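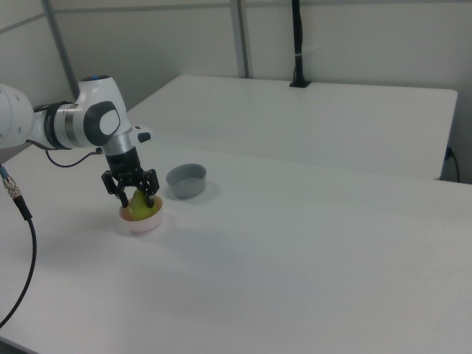
3.2 Bowls and fruit

The Clarmont set pairs small round bowls with a single piece of fruit. All bowls stand on a plain, light tabletop, with no cloth or tray beneath them. We kept the layout simple – two bowls close together, one holding a pear and one empty – so that the filled bowl could be judged against its neighbor (Figure 4). Raters at Nagano saw 14 such layouts and named the bowl they noticed first. Bowl color was recorded in everyday words, as pale tints were hard to match to a chart. 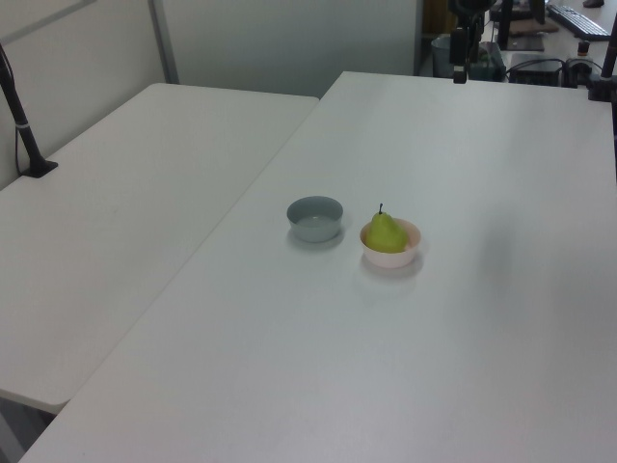
Figure 4. Green pear in the cream-white bowl, with the empty blue-gray bowl beside it.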